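Dry-stone walling in Rastness

Dry-stone walling in Rastness is the local practice of building field walls, sheepfolds and boundary dykes from stone without mortar. It is known in the district from the time of the first enclosed farms, and it is still done by a small number of wallers, mostly in the winter half of the year. The walls of Rastness differ from those of the neighbouring Ultholm district in their height, in the shape of the top course, and in the use of round beach stone together with split stone from the hill.

Materials

The greater part of the stone is a grey, hard rock which splits badly. Farmers gathered it from the fields when they were ploughed, and larger pieces were brought down from the hill on sledges. Near the shore, rounded stones were taken from the beach above the tide mark. Rounded stone is more difficult to build with, as it has few flat faces, and older wallers paid less for it. In the south of the district there is also a brown flagstone, used mainly for gateposts and for the long "through" stones that tie the two faces of the wall together.
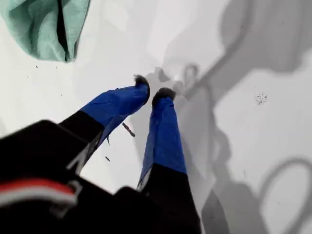
Vol. 6, p. 143

Construction

A Rastness wall has two faces, which lean slightly toward each other as they rise. The space between is filled with small stone, called hearting. The waller first cuts a shallow trench and removes the turf, then lays the largest stones as a footing, with the long side going into the wall. Each stone should rest on two stones below it, so that the joints do not run upward in one line. A running joint is considered the most serious fault, and walls which have one usually open at that place after some winters of frost.

Through stones are laid at knee height and, in the taller walls, again at the height of the hip. The top is closed by a row of upright stones set on edge. In Rastness this row leans to the west, against the usual wind, while in Ultholm it is built straight. Kirsten Oddsson, in her survey of the boundary dykes, doubted that the leaning has any practical effect and considered it a matter of custom. Other writers do not agree with her – Vilhjálmur Kirkegaard in particular held that leaning stones are less often pushed down by sheep.

History

The oldest written mention of the walls is in an estate book kept at Potport, where a tenant is ordered to repair a dyke "before the beasts come down". The book gives no measurements. Most of the walls standing today belong to a later period, when the common grazing was divided and each tenant became responsible for one part of the boundary. The parts were marked by a white stone at either end, and several of the white stones can still be found.

In the years after the division, walling became a paid trade. Teams of two worked together, one on each face, and were paid by the length of finished wall. A good pair could complete 15 paces in a week if the stone was already lying beside the trench. The carting of stone was paid separately and was often done by the farm's own people.
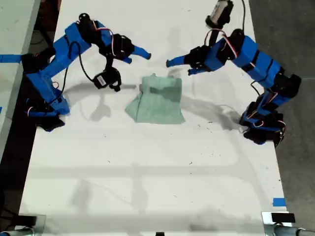 Wire fencing arrived in the district by way of the harbour at Potport and was soon cheaper than repair work. Many inner walls were left to fall, or were robbed of their stone for roads and the foundations of barns. The outer dyke, which is the longest single wall in Rastness, was kept in order for a longer time because the tenancies required it. When this condition was removed, the yearly inspection in December also came to an end.

Present state

The survey by Oddsson recorded 300 separate lengths of wall, of which almost half were judged fit to hold sheep. A later study by Noura Harb looked at the plants and animals living in the walls. She described lichens on the weather side, ferns in the sheltered joints, and nests of the wren in places where the hearting had sunk. Harb advised that fallen sections should not be cleared away entirely, as the loose stone also gives shelter to small animals.

Repairs are now mainly carried out with the original stone. Where it is missing, stone from the Brynjólfsdóttir quarry is accepted, although its colour is lighter and it takes many years to darken. Short courses for beginners are given in spring and autumn by Signe Þorgeirsson, who learned the work on her family's farm.

Terms

Several words are particular to the district. A "lunk" is a low opening that lets sheep through but stops cattle. A "cold face" is the side of the wall that gets no sun. "Blind wall" means a single wall built without hearting, one stone thick, through which daylight is visible.

See also: Sheepfolds of Ultholm; Potport estate book; Enclosure of common grazing

Page last changed March 28, 2026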